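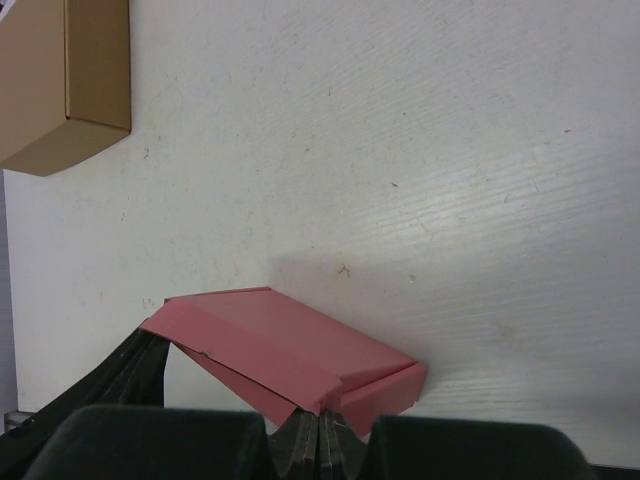 Do I need two arms to build something useful at home?

For most first projects one arm is plenty, and you'll learn the basics faster with it. Add the second when you keep running into jobs where the thing you're working on slides away from you, or where one side has to be held still while the other side gets folded, opened or pulled.

Chapter 4
Two Hands on One Job

I put off my second arm for a long time. The first one sat on a bench at Stoyanova, the shared workshop where I do most of my building, and it could pick up a block, move it to a tray and go home again. I was very proud of that tray. Then I asked it to close the lid on a shoebox, and it pushed the shoebox steadily across the bench and onto the floor. I tried tape. I tried a rubber mat. I tried a brick, which worked fine until the box was turned the other way and the brick was on the wrong side.

So this chapter is about the day you give in and bolt down another arm. If you've followed along through Chapter 3 you already have one that moves where you tell it, a gripper that opens and closes without stripping its gears, and a stop button you can hit with your elbow. Good. We're going to build the same thing again as a mirror image, and then spend most of the chapter on the part that's new, getting the two of them to share a table without fighting.

What we'll work with

Cardboard, mainly. I love cardboard for this! It's free, it comes in every size, and it's awful in exactly the ways you want practice with. It bends when you grip it near an open edge and hardly bends at all when you grip it near a fold. A flap that stood up nicely on Monday's box will lie flat on the next one. A corner that has been pinched a lot goes soft, and a soft corner gives your fingertips a different feel from a crisp one, so the grip setting you were so pleased with stops being right. Keep the tired boxes as well as the fresh ones. You want both.

Lucie Penner, who runs the evening bench at Stoyanova and has put together more pairs of arms than I have, starts her students on flat boxes with one long flap and keeps them there for weeks. I used to think that was a bit much. After my own first try I went back and did it her way, and I'd ask you to do the same. Flat boxes keep everything close to the table, where a bad move costs you a dent in some card.

Parts for this chapter:

A second arm, same model as your first. I use a pair of Sestora arms, but any matched pair will do. Please don't mix models yet.
A second gripper with long, narrow fingertips.
One small camera for each wrist, and the brackets to hold them.
A power supply sized for both arms moving at once. Check this twice.
A table that doesn't wobble. Mine is painted and covered in scuffs.
Clamps, more than you think.
A box of boxes.

On money: I spent 300 dollars on my second gripper and its camera, and I could have done it for less if I'd been willing to wait. The arms are the real cost, and I've seen people get up to 3,000 dollars deep before they'd closed a single lid. You don't have to. Živko Đorđević built his pair out of secondhand Kakora joints and a drawer of printed brackets, and on a good night his arms keep up with mine – on a bad night so do their noises.

Where the arms go

Place the two bases 50 centimeters apart, measured center to center, both facing the same way. That's my spacing and it suits arms of middling reach. If yours are shorter, bring them in. What you're after is a patch of table in front of you that both grippers can get to comfortably, with the elbows still bent. I mark that patch with a pencil line and call it the shared zone. Everything outside it belongs to one arm only.

Now sit down and move each arm through the shared zone by hand with the power off. Take it slowly. Watch the elbows more than the fingers, as the fingers are what you'll naturally look at and the elbows are what will hit. Write down any spot where the two arms touch, and write down which one you'd want to back away. You'll turn those notes into rules in Section 4.3.

Holding and doing

The simplest way to split a job is to let one arm hold and the other arm do. The holding arm goes first. It comes in low, makes contact, and stays put. Once it has settled, the doing arm comes in and works the flap or the corner. When the doing arm is finished it leaves first, and the holding arm lets go last. I run all my first tests in that order and I'd say it has saved me a good stack of boxes.

You can swap roles partway through, and you'll need to for anything bigger than a lunchbox, but give the swap its own step in your program. In Rullo, the little control program we set up in Chapter 2, that means a line that waits until both arms report they've stopped. Leave the wait in even when it feels slow. My fastest version skipped it, and my fastest version tore a box nearly in half in front of visitors on a Thursday.

A word about the wrist cameras. They're close to the work, so they're great for lining up fingertips with an edge, and the gripper itself will always take up a chunk of the view. That means part of the box is hidden just when you most want to look at it. Some people fight this with longer brackets. I'd start with short ones and learn to use the view from the other wrist too, which often sees around the corner.

Before you go on

Do these with the arms at their slowest setting and your elbow near the stop button.

1. With the power off, pose both grippers on the same flat box, one at a flap and one at a corner. Note where each elbow ends up.

2. Power on the holding arm only. Have it touch the box and stay there while you lift the flap yourself. Repeat 3 times, turning the box a little each time.

3. Let the doing arm lift the flap. If the box slides, lower the holding arm before you squeeze any harder.

Section 4.1 starts with bolting down the second base, so clear the table and find your hex keys.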